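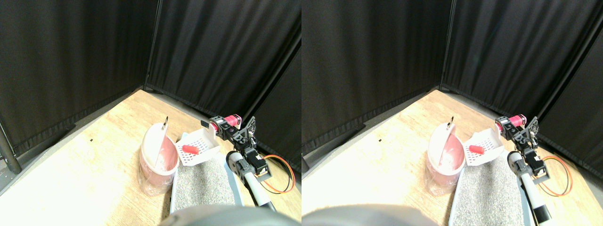 I have never believed in the lidded litter bucket. Every pet shop from Cornidlow to the coast will sell you one, and the pitch is always that the lid keeps the smell in. So it does, until you open it, and you open it every day.

My neighbour Rachid Radwan swears by his Willine. He showed me the lid and the colour, and told me it had changed his mornings. I asked what he did before. He used a bread bag and walked it to the wheelie bin, same as me.

Scoops I'll argue about all day. Wide slots let the small clumps fall straight back into the tray, narrow ones take forever, and the packet never tells you which sort of litter the thing was made for. I paid too much for a Tirkier in July and went back to my old one by Wednesday.

A shallow tray I can defend, at least for an old cat with stiff hips. You'll sweep more. Grey litter shows up on a pale timber floor like gravel on a bedsheet, and no mat I've bought has stopped it.

Scoop twice a day, take it outside and keep your money. The cat has no opinion on the bucket.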